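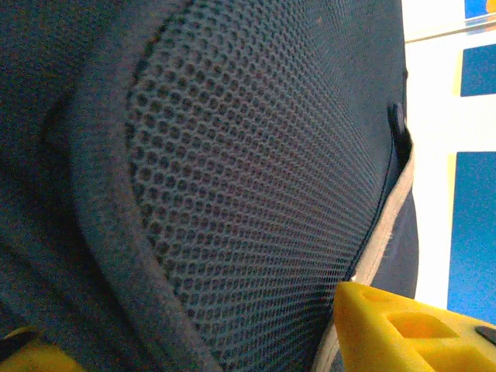 Grenddale open house: the padded goods room

I went to the Grenddale open house on March 9, 2022, mostly to find out whether "breathable" means anything. The invitation used the word five times.

Lilla Kovács led our group. She started with the mesh, a dark navy-gray honeycomb bordered by a wide band of something close to felt, and told us the curve was the hard part. Maybe so. On the piece I looked at, the openings get tighter as the panel bends away, and I asked whether they let through less air there. She said it had been tested. I asked where I could read the test and got a brochure.

The seam beside the felt band looked neat enough. I was less sold on the pale edge binding, which looked slightly frayed to me. Mounir Salem, who was standing next to me and used to sell luggage, thought I was being picky. He also thought the little black snap was a nice touch. I'd like to see one after 611 trips through an overhead bin.

The rest of the tour was a slide show – 17 minutes on company values – and coffee. The coffee was good.

They're holding another open house in October, with a cutting table visitors can try. I'd go back for that, and I'd bring my old bag along for comparison. It has plain canvas panels and a broken zipper, and I still haven't replaced it.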